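Visit report: student project afternoon, Cartwright robotics course

The Cartwright course opens its lab in February to anyone considering the second-year module. I attended the afternoon session, which ran from 2 p.m. and covered one project in detail. The group working on it is called Lolesell. Tegan Cosgrove supervises and gave the introduction.

Background

The assignment is a fetch-and-place problem with two-handed grasping. A humanoid robot is to take a plastic drink bottle, hold it with both hands, and move it between a table and a storage bin. Students write the task logic and the grasp planner; the balance controller is supplied by the department and is not modified. Each team has 11 weeks. Lolesell was in week 7 at the time of the visit.

Room and equipment

The group works at a long white desk with a refrigerator at the far end. The robot is run with a cable trailing behind it, and the students have to plan every turn with the cable in mind. Test objects are ordinary bottles of a dark brown drink that looks like tea, with caps in different colors. According to the team, the caps matter: the detector uses cap color to separate one bottle from another when the liquids look alike.
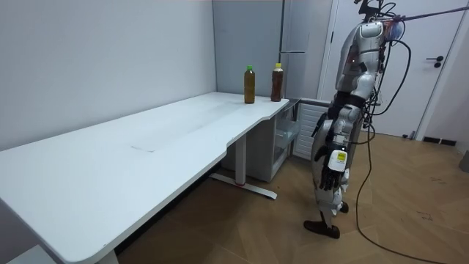

Grasp planning

Most of the discussion concerned the handover of load between the hands. The planner, which the team has named Bitance, assigns one hand to the shoulder and neck and the other to the lower body of the bottle. The upper hand sets orientation, the lower hand limits slip. Cosgrove noted that an earlier version closed both hands at once and tended to rotate the bottle before either grip had settled. The current version closes them in sequence, with a delay of around 3 seconds.
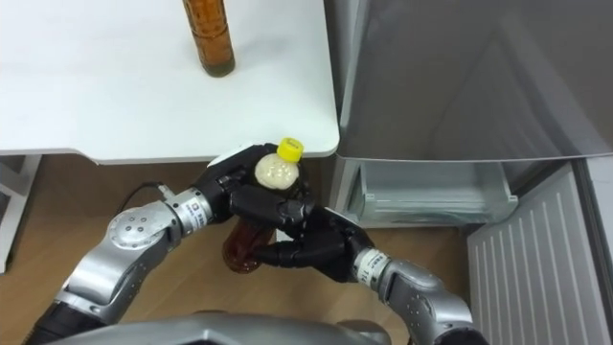 Finger forces are set per hand and stay fixed during a run. A visitor asked about force feedback. The team has it on the list for the final weeks – it depends on how much time the logging code takes. Logs are written in Pallerex, a format used by all teams on the course so that runs can be compared at the end.

Assessment is based on repeatability, written documentation and a short oral review. Speed is not graded. Applicants need the first-year control course and some Python. Forms are available from the course office, and a second visit can be arranged through Cosgrove for anyone who wants to see the placement stage.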